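String

The job at Grisix was advertised as "operator, dexterous tasks," and Niall Buchanan, who had been a court stenographer until the county bought software, thought that he could probably be dexterous if there was dental.

There was dental. There was also a booth, a stool that went down by itself over the course of an hour, and a pair of handles that he held while two black arms on a rail did whatever his own arms did, a little late and with less conviction. The contract was for archive envelopes. A company called Lehner wanted machines that could deal with paper records in places where the records were still paper, and before the machine could deal with anything it had to watch a person deal with it, over and over, until it got the idea.

"How many times?" Niall asked on the first morning.

"The contract says 2569," said Trish, who ran the floor.

"That's very exact."

"Lehner had a formula. Then legal had the formula."

The envelopes closed with a string wound between two buttons. Pick one up, stand it on its edge, find the loose end, unwind. That was one example, or an episode, as everyone at Grisix called it, which made Niall feel for the first few hours as if he were on television. If the string came off cleanly you pressed the left pedal and it was saved as good. If you dropped the envelope you pressed the right pedal and it was saved as bad. The bad ones were kept too. Trish said the model learned a lot from failure and Niall said he wished somebody had told his father.

She didn't laugh. She wrote something on her tablet, and he spent lunch wondering what.

By the end of the week he could do 11 an hour. The woman in the next booth, Odile, did 12, and did them with her shoes off. Odile was on dish towels. She had come over from Cillwood, where she had spent a year teaching an arm to butter toast, and she talked about it the way other people talk about the Navy.

"You're gripping with your shoulders," she told him.

"I'm not gripping with anything. It's gripping."

"It's gripping with your shoulders, then."
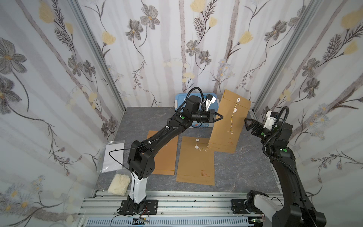 He had asked about the wallpaper on his second day. Big gray flowers, yellow centers, three walls of it, like the powder room of an aunt with opinions. Trish told him that the walls got changed so that the model wouldn't fall in love with one background. Last month it had been bricks. In February it was going to be a forest. The floor got changed too, and was marble at the moment, or had marble on it as a pattern, and Niall caught himself one evening telling his sister on the phone that he worked with marble.

"Like a sculptor?" she said.

"In that area."

The trouble with the string was that it was string. An envelope had corners and a front and a back, and if you came at it from the left today you could come at it from the left tomorrow. The string had moods. It hung down the face or it bunched up, or it went under the flap, where the fingers couldn't follow. Niall would bring the right gripper in, slow as a man reaching for the last shrimp, and close it on air. Open, back off, again. Air. The third try would get the string and also a pinch of paper, and the whole envelope would swing up and regard him.

Right pedal.

You weren't supposed to talk during an episode. There was no microphone, so it couldn't have mattered, but the rule was on a laminated card and he kept it, mostly. He did find that he held his breath. He mentioned this to Odile, who said that at Cillwood a man had passed out over the marmalade.

At 800 they gave him a mug. It said TRUDEO on it, Trudeo being the software that swallowed the episodes every night and turned them into whatever it turned them into. He had never met anyone who could tell him what. There was an engineer named Pavel who came down from the second floor on checkpoint days, carrying a laptop open like a waiter with a tray, and on those days Niall got to take his hands off the handles and watch the arms go by themselves.

The first checkpoint, the arms trembled for a while and then leaned, together, on the wall.

"It's exploring," Pavel said.

"It's tired," said Niall. "I know how it feels."

The second checkpoint went better. The left arm reached down and got hold of an envelope and stood it up, and the right arm came in from the side, slow, and closed on air. It opened. It backed off. It went in again and closed on air. Niall felt the back of his neck get warm. On the third try it got the string and a pinch of paper.

"Huh," said Pavel. "Why does it always go three times?"

Niall said that he couldn't imagine.

"And there's this thing it does before it starts. See? That little dip. Like it's bowing." Pavel played it back. Both arms sank an inch, paused, and came up again. "It's in almost all the runs. We thought it was a calibration problem. I had two people on that for a week."

Niall looked at the stool. It was, as usual for that time of the morning, most of the way down. Several times an hour he would stand up a little, hook it with his foot, yank the lever and sit again, and he did this, he now understood, between pressing the pedal and starting on the string, with his hands on the handles the whole time.

He considered his position. He had dental through the end of the contract and a crown half paid for.

"Could be the floor," he said. "The marble."

Pavel wrote down *marble*.

That night he lay in bed and took stock of what else might be in there. Twenty-two years of sitting up straight in front of judges. The sniff he did when he was concentrating, which Odile had pointed out and which traveled, she claimed, all the way down to the wrist. He'd had a cold for nine working days. Somewhere in the good folder was a long run of envelopes opened by a man who kept turning his head to sneeze, and in a warehouse in some other state, years from now, a machine would stand before a shelf of municipal sewer records, take one down, and jerk sharply to the right.

It bothered him less than he would have thought. He'd typed eleven million words in his life, by his own estimate, and every one of them had been somebody else's.

The next morning he tried to be better. He sat upright on the stool and raised it before he touched the handles. He went for the string once, firmly, as if he had never missed in his life, and knocked the envelope flat. He tried it again and knocked it flat again. After six right pedals in a row Trish came and stood behind him with the tablet.

"What are you doing?"

"I'm being a good example."

"Well, stop," she said. "Your numbers are in the toilet."

So he went back to it the old way. Slow in from the side, air, air, string. His shoulders came up around his ears where they liked to be. In the next booth Odile folded a towel in four moves and yawned, and he supposed that was going in too.

He took the wrist view for the afternoon, which he'd been avoiding. There was a small screen for it, down by his knee, and if you looked there you saw what the hand saw, very large and at a slant, with the printing coming at you in red. He couldn't read Chinese. Odile's husband could, and had told her that it said "archive bag," and Niall had been let down by this. He'd had it in his head that it might be CONFIDENTIAL.
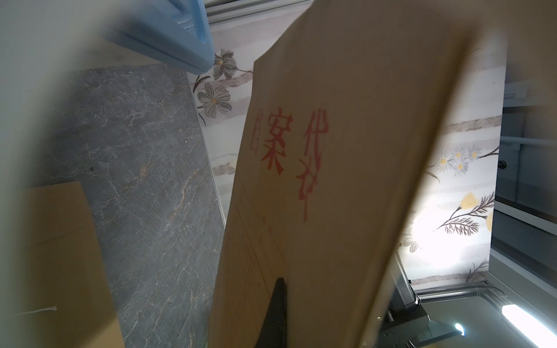 The Visit

Lehner came on January 26, 2018, in the form of two men and a woman in good coats. Trish had put out a fruit plate. Pavel had on a shirt with a collar and had loaded the newest checkpoint, and he gave a short talk about generalization, with his hand resting on the rail as if it were the neck of a horse.

Niall was asked to step out of the booth so that the visitors could see there was no one on the handles. He stood beside Odile, who had put on shoes.

The arms sank an inch, paused, and rose.

"Oh, that's nice," said the woman from Lehner. "Is it greeting us?"

Pavel opened his mouth. Trish stepped on his foot.

"It's a readiness gesture," Trish said.

The left arm stood an envelope on its edge. The right arm came in and closed on air, and one of the men in coats leaned forward. It opened and backed off and went in again. Air. The other man had stopped chewing his melon. On the third try it took the end of the string, no paper at all, and drew it out and around, and around the other button, and around, until the string hung loose. Then it gave a very small twitch at the wrist.

Niall sniffed.

"It doesn't give up, does it?" said the woman. "You'd think a machine would just do it or not do it. But it really wants that string."

They ordered another batch with the bow left in. It was in the contract, Trish told him afterward, on page four, under a heading of its own. She wanted to know whether he could do it on purpose, because they were finally getting him a new stool.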